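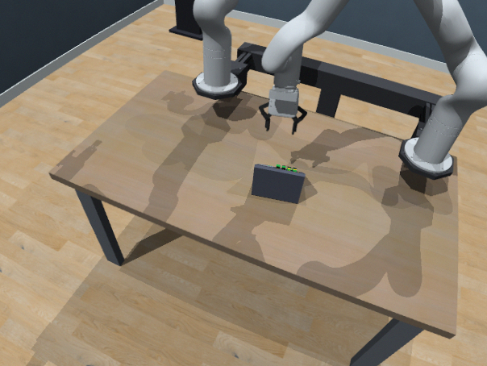

Pustness wrestling results

Hi! I got tired of squinting at scanned brackets, so I typed up the high school meets from the Paucar league and put them all in one file. It has 1516 bouts, one per row, with weight class, both schools, the period it ended in and how it was won (pin, decision, forfeit and so on).

Wrestlers are ID numbers only, please keep it that way! The Voko duals are in their own file, as they score overtime differently and I kept mixing them up.

Known problems: 94 rows have no time for the pin, and Grindard moved up a division in January, so their division column changes halfway through. I still need to fix 4 forfeits that got entered twice.

Load it as plain CSV, commas, header on the first line. Corrections are very welcome, just send me the row number.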